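Club de Robótica Trimora
Convocatorias > Estudiantes > Proyectos y competiciones
Imprimir | Enviar por correo electrónico

Convocatoria de participantes para el equipo de manipulación

El Club de Robótica Trimora abre plazas para estudiantes que quieran incorporarse al equipo de manipulación durante el próximo curso. El equipo prepara la prueba de cajas de la liga Zundico, una competición entre clubes y escuelas en la que dos brazos trabajan sobre la misma mesa con objetos de uso corriente. No es un curso de introducción ni unas prácticas remuneradas. Es un proyecto de estudiantes, con reparto de tareas y un calendario que hay que cumplir.

El plazo para enviar la solicitud termina el 31 de mayo de 2019. Las solicitudes que lleguen después pasarán a la lista de espera y se revisarán si queda alguna plaza libre.

En qué consiste el proyecto

La prueba se desarrolla sobre una mesa de perfiles de aluminio cubierta con una tela estampada. El reglamento permite fondos con dibujo y el equipo decidió en febrero entrenar siempre con uno, porque el programa de visión que funcionaba bien sobre fondo liso empezó a fallar en cuanto hubo vetas y cambios de color debajo de los objetos. Ahora se trabaja con una caja de cartón con solapas, una caja azul claro con tapa y una pelota pequeña de color naranja.
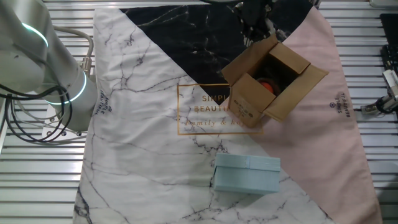
Las sesiones se organizan por turnos. En cada turno una persona maneja los brazos, otra vigila la parada de emergencia y una tercera lleva el registro. Los puestos rotan, de modo que quien entra para programar también tendrá que colocar objetos, anotar fallos y recoger la mesa. Quien no esté dispuesto a hacer esa parte del trabajo es mejor que no se presente.

El registro de sesiones se guarda en Danda, la herramienta interna del club. Cada intento se anota con la posición inicial de los objetos, la versión del programa y el resultado. En el último trimestre se anotaron 84 intentos válidos con la caja de cartón. De ellos, 38 terminaron sin que nadie tuviera que intervenir. El objetivo del curso que viene es mejorar esa cifra y empezar con la parte de la prueba en la que hay que mover los objetos en un orden fijado por el jurado.

Plazas que se ofrecen

Programación y control – 3 plazas. Trayectorias, coordinación entre los dos brazos y cierre de la pinza. El código está escrito en Python, con algunas partes antiguas en C++ que habrá que mantener o sustituir.

Visión – 2 plazas. Calibración de las cámaras, localización de cajas y solapas, revisión de las grabaciones. La cámara de muñeca y la cámara fija no siempre dan la misma posición para un mismo objeto y resolver esa diferencia será la primera tarea de quien entre en este grupo.

No hay plazas de mecánica en esta convocatoria. El taller Jafarzadeh, que colabora con el club, fabrica los soportes y los dedos de repuesto a partir de los planos del equipo.

Tareas habituales

Durante las primeras semanas las personas nuevas repetirán ejercicios ya resueltos por el equipo. El más básico consiste en sujetar la caja de cartón, levantarla y volver a dejarla sobre la tela sin tocar la caja azul. El cartón cede cuando la pinza aprieta de más, y las solapas cambian de forma de un intento a otro, así que los valores de fuerza guardados sirven solo como punto de partida. 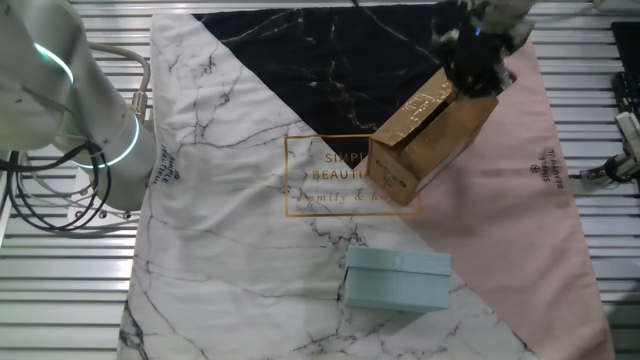

Última actualización de esta página: febrero de 2019

Después se pasa a los ejercicios de acercamiento, en los que la pinza tiene que llegar hasta la pelota cuando está dentro de la caja. El interior queda en sombra y la imagen de la cámara de muñeca pierde detalle. El equipo ha probado varias posiciones de entrada – desde arriba y de frente – y ninguna está cerrada todavía. Las personas que se incorporen podrán proponer otras, siempre que las ensayen antes en el simulador.

También forma parte del trabajo redactar la memoria técnica que pide la liga. Se escribe en español y en inglés y cada grupo se encarga de su capítulo.

Requisitos

– Estar matriculado en un grado, máster o ciclo formativo de grado superior de la rama técnica.
– Saber programar en algún lenguaje y poder enseñar algo hecho por uno mismo, aunque sea pequeño o esté sin terminar.
– Poder asistir a las sesiones de tarde en el local del club. El manejo de los brazos no se puede hacer a distancia.
– Para las plazas de visión, haber trabajado antes con imágenes, en una asignatura o por cuenta propia.

No hace falta experiencia con brazos robóticos. Antes de la primera sesión se imparte una formación de seguridad obligatoria, también para quienes ya hayan manejado equipos parecidos en otro centro.

Qué ofrece el club

Acceso al laboratorio en el horario de las sesiones, material y cuenta en el servidor de cálculo. El club paga la inscripción en la liga y el desplazamiento a la final. Las comidas corren por cuenta de cada participante. Quien complete el curso recibirá un certificado con las horas realizadas. El reconocimiento de créditos depende de cada centro y debe consultarse en su secretaría antes de presentar la solicitud, ya que el club no tramita ese reconocimiento.

Proceso de selección

La selección tiene una parte escrita y una visita al laboratorio. En la visita se ve una sesión completa de entrenamiento y al terminar hay una conversación con los miembros del grupo al que se opta. No se hace examen. Se suele preguntar por lo que la persona ha visto en la mesa y por cómo plantearía un fallo concreto, por ejemplo un acercamiento a la pelota con los dedos de la pinza ya situados ante la abertura de la caja.
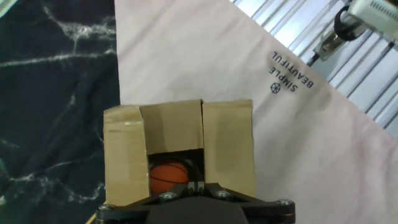

Cómo presentar la solicitud

La solicitud se entrega en el local del club o por medio del formulario de la sección Convocatorias. Debe incluir:

– Nombre, centro y estudios que se cursan.
– Grupo al que se opta. Se pueden marcar los dos, indicando el preferido.
– Una página, como máximo, con la experiencia previa y el motivo de la solicitud.
– Enlace o copia de un trabajo propio de programación.
– Tardes disponibles durante el curso.

Las solicitudes incompletas se devuelven una sola vez para que se corrijan. El club contesta a todas, también a las que no pasan a la visita. Quienes participaron en la convocatoria anterior y quedaron en lista de espera tienen que enviar una solicitud nueva, aunque pueden adjuntar el mismo trabajo.

Las dudas sobre el reglamento de la prueba deben dirigirse a la organización de la liga Zundico. Para lo demás se puede escribir al club desde la página de contacto.

Categoría: Convocatorias | Etiquetas: robótica, manipulación, visión artificial, liga Zundico, estudiantes

Imprimir esta página | Enviar a un amigo

Contenidos relacionados
Normas de uso del laboratorio
Formación de seguridad para nuevos miembros
Guía rápida de Danda para anotar sesiones
Planos de dedos de repuesto – taller Jafarzadeh
Memoria técnica de la temporada anterior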